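Palatero Contributor Desk: Set-Up Guide for Station Staff
Section 4. Preparing and Scheduling a Recorded Program

This section applies to presenters and producers who have completed account registration (Section 2) and have been assigned a program slot. Presenters who broadcast live from the Sheehan studio should refer to Section 6.

A presenter may hold up to 14 recorded programs in the queue at one time. Programs that have already aired move to the archive overnight and do not count toward this limit.
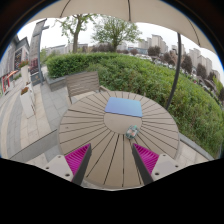
4.1 Creating the Program Entry

1. Sign in to the Contributor Desk with your staff name and password.
2. Select Programs, then New Entry.
3. Enter the program title exactly as it appears on the published schedule. Listeners search by title, and a change in spelling creates a second listing.
4. Choose the presenter from the staff list. If two presenters share the program, enter the lead presenter first.
5. Enter a short summary. The summary field accepts 2,440 characters, including spaces.
6. Select Save Draft.

Note: A draft is visible to the presenter and to the program director only. It does not reserve a place on the schedule.

4.2 Adding the Track List

1. Open the draft and select Track List.
2. Enter each track in playing order, with artist, title, release, and label. Where an artist has no label, enter Self-Released.
3. For tracks sent directly to the station by an artist, attach the signed broadcast permission form.
4. Mark any track containing strong language. Marked tracks are held for the late schedule, which begins at 10 p.m.
5. Select Check List. Incomplete lines are shown in red and must be corrected before the program can be uploaded.

A track list may contain up to 100 lines. Spoken introductions, station announcements, and interviews are entered as separate lines, with the word Speech in the artist field. An interview that is interrupted by music should be entered as two lines — one for each part — so that the times in the program log agree with the recording.

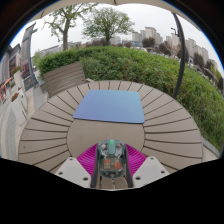

Where the guest has asked for part of an interview to be withheld from the archive, tick Broadcast Only beside the line concerned. The restriction takes effect once the program has aired and can be lifted only by the program director.

4.3 Uploading the Recording

1. Export the finished program as a single stereo file.
2. Listen to the opening and the closing minute of the exported file before proceeding.
3. Select Upload and choose the file.
4. Keep the browser window open until the word Received appears beside the entry.
5. Select Submit for Scheduling.

CAUTION: Uploading a second file to the same entry replaces the first. The earlier file cannot be recovered. Keep your own copy of every program for at least 40 days after broadcast.

CAUTION: Do not submit a program that contains a test tone. The Mendska playout system reads a sustained tone as a fault and will switch to the reserve playlist.

4.4 Changes After Submission

A submitted program is locked. To request a change, select Return to Draft and state the reason. Requests are reviewed by Ineke Dekker, Program Director, or in her absence by Arnout Hoekstra, Technical Coordinator. A returned program loses its scheduled time and must be submitted again.

Note: The schedule for the summer season is fixed in May. Presenters who wish to change their regular slot should use the form in Appendix B.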